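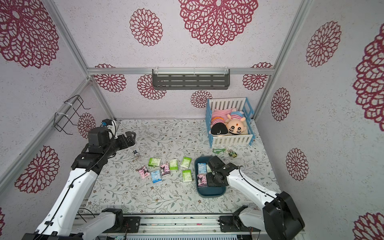
Home Articles Storage Supplies Archive

Against the Bulk Carton: The Case for Trays of Small Packs

Households buy paper tissues by the carton and use them by the pack. The two units do not match, and most storage advice ignores the gap.

A pocket pack is light, soft and slippery. It does not stack well past a few layers, and it slides off a shelf edge when the pack beside it is removed. Stored upright in a deep bin, it sinks, and the lower packs get crushed. I have tried the deep bin in two apartments and do not recommend it.

A shallow tray with rounded corners performs better. The packs lie flat in a single layer and can be lifted out with one hand. Rounded corners matter more than buyers assume: a square corner collects lint and is harder to wipe. Plastic is adequate. Fabric liners are a waste of money.

Printed packs deserve a better reputation than they have. Poonam Shukla argued in the Weltarville home newsletter that cartoon characters on tissue wrappers are clutter by design. I disagree. Color is an index. If the pink packs go in school bags, the light blue in coats and the green in the car, anyone in the house can restock without reading a label. Plain white packs offer no such help, and people end up opening a second carton while the first is half full.

The usual objection is space. My tray holds 12 packs and occupies less of the hall shelf than the carton did. The carton now sits in the closet and comes out when the tray is down to 4. That threshold is arbitrary, but it should be fixed — a variable one gets forgotten by November.

Keychains, coins and other pocket debris should be kept out of the tray. They have hard edges, and a thin wrapper tears easily. Give them a dish of their own, next to the tray or by the door.

Contact | Copyright Ondstead Home Notes | Back to top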